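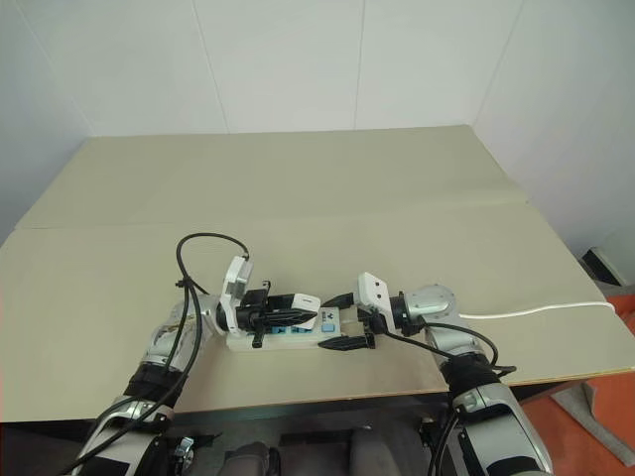

Dirk Wendt swears that a water ring on a tabletop will come out with plain mayonnaise left on overnight, and he wrote in after the last page to tell me I should have put it first. Well, I tried it, Dirk, and you were half right! The white ring on my old side table faded a good deal. The black one next to it didn't budge, and I don't think any amount of sandwich spread was going to help it.

So let's do table tops properly this time. I love this subject (my family leaves the room), and there's a lot you can do with things already in the cupboard.

White rings first. A white ring means moisture is sitting in the finish, up near the surface. Put a clean cotton T-shirt over the mark, no buttons or prints, and go over it with a warm, dry iron for a few seconds at a time. Lift, look, go again. Keep the steam off. If the finish starts to feel tacky, stop and let it cool completely before you touch it. Mayonnaise or petroleum jelly is slower but gentler, and good if you're nervous about the iron.

Black rings are deeper, down in the wood itself, and you'll be sanding and using oxalic acid wood bleach on bare wood. Gloves, goggles, open window, and read the package twice. Veneer is another story - it's so thin that I'd live with the mark or put a nice tray on it.

Crumbs in the seams
Any table with a leaf or a join collects flour, sugar and glitter. Don't go in with a knife! A wooden toothpick, a dry soft toothbrush, or the edge of an old gift card wrapped in one layer of thin cloth will bring up nearly all of it. Vacuum with the brush head afterward. Wiping with a wet rag before you've done this just makes paste, and then you've got paste in the seam until November.

Sticky feeling that won't wash off
Usually it's layers of spray polish and dish soap. Mix a teaspoon of mild dish soap into a quart of warm water, wring the cloth until it hardly drips, and do a small patch at a time. Rinse with a second cloth, dry with a third. It took me three rounds on the kitchen table at Loltstead and the difference was wonderful, like getting a new table for nothing.

Ingeborg Reuter asked about scratches. For small light ones, rub with the meat of a walnut, wait five minutes, buff. It really works on medium brown wood! On pale finishes it can leave a dark streak, so try it underneath first. A wax filler stick in a matching color does better on anything you can catch with a fingernail.

Oiling
Only for tops that were oiled to begin with. Sand lightly with the grain, wipe off every bit of dust, and put on a thin coat of food-safe mineral oil. Leave it 50 minutes or so, then wipe until the cloth comes away nearly clean. Two thin coats beat one thick one every time. If you use linseed or another drying oil instead, spread the rags flat outdoors to dry, well away from anything that burns. Balled-up oily rags can catch fire all by themselves.

Wobbles
Check the floor before you blame the legs. Turn the table a quarter turn and try again. If the wobble moves, it's the table, so tighten the bolts underneath and then glue a felt pad to the short leg.

Heat marks from pizza boxes are coming next, and please keep sending me your own tricks.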